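Kitchen tips from the open day at Grukora

1. Leave space between bowls. At the demonstration the robot had three pink bowls in one row, with a gap between each.

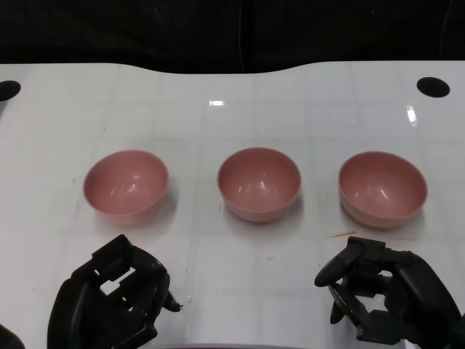 I do the same at home now, and my hand does not knock the next bowl. Randa Darwish, our guide, also told us to wipe the table before we start.

2. Hold a bowl by the rim, with something inside and something outside.
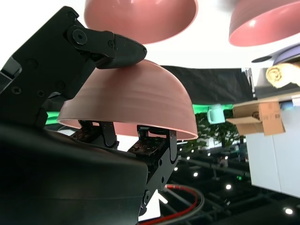
3. Keep heavy bowls low. Mine weighs 600 grams and it lives on the bottom shelf.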